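Visita à Varport: demonstração do pacote de simulação Trevura

A Varport abriu as instalações a clientes e integradores no dia 28 de julho de 2025. Fui pela sessão da tarde, dedicada ao Trevura, o pacote de simulação para manipulação que a empresa vende por assinatura. A linha de montagem ficou para outro grupo.

O Trevura é entregue em três módulos: editor de cenas, motor de física e gerador de variações. A biblioteca traz 1174 objetos com malha de colisão própria, e a licença base inclui 400 horas de cálculo por mês. Acima disso paga-se à hora, segundo uma tabela que não foi distribuída. O instalador ainda pede uma versão antiga do controlador gráfico -- ponto já levantado na sessão de abril e que continua por resolver.

A demonstração usou uma tarefa de colocação sobre uma bancada de mármore, com um braço Franka Emika e pinça de dois dedos. A peça cilíndrica é levada na vertical até ao gargalo de um vaso, com outros objetos por perto. O operador foi mudando o atrito e a massa da peça entre execuções, sem reiniciar a cena.
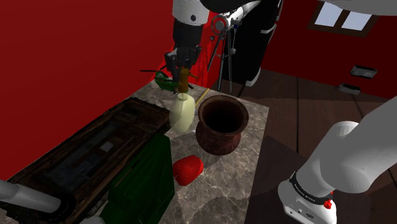

Irfan Lumenta objetou que o atrito por omissão é demasiado alto e que, nos ensaios dele com o Hudberg, as políticas treinadas assim apertavam a peça em excesso quando passavam para o braço físico. Pediu que o valor viesse documentado por material. A resposta da Varport foi que a tabela existe, mas só na documentação da API.

Na parte de desempenho, foram anunciadas 2000 variações por noite numa única estação. Não vi o ensaio completo. O que correu na sala foi um lote de 58, terminado antes do intervalo, com o registo de contactos exportado para um ficheiro de texto. O formato lê-se bem, embora falte a unidade na coluna das forças.

A exportação para o Deschamps funciona por linha de comandos. No menu gráfico a opção aparece desativada -- prometeram-na para a próxima versão, sem data.

Pedi uma licença de avaliação. Falta confirmar se o gerador aceita malhas próprias sem conversão prévia.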